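About Penner

Penner is a laundry and linen service in Grustside. Fuseini Agbeko opened it 11 years ago with two washers and a rented van, and he still runs the morning shift.

We wash, press and deliver for small hotels, clinics and guest houses in Grustside and Endon. Last February we handled 1,228 bags, nearly all of them returned the next day.

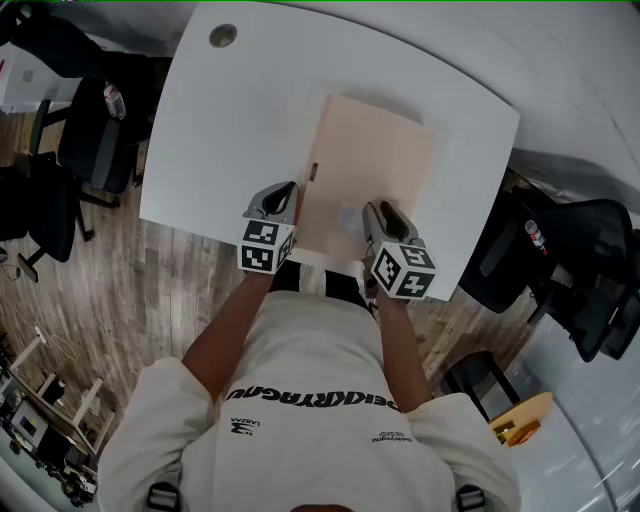 A pink sheet on the white table.

Pickups start at 6 a.m. Leave your bags inside the door with the tag showing – we supply the tags. Stained items are treated separately at no extra charge. Torn ones come back with a note, and we can mend them if you ask.

We have 4 vans and don't require a contract. Call before noon to change your next pickup.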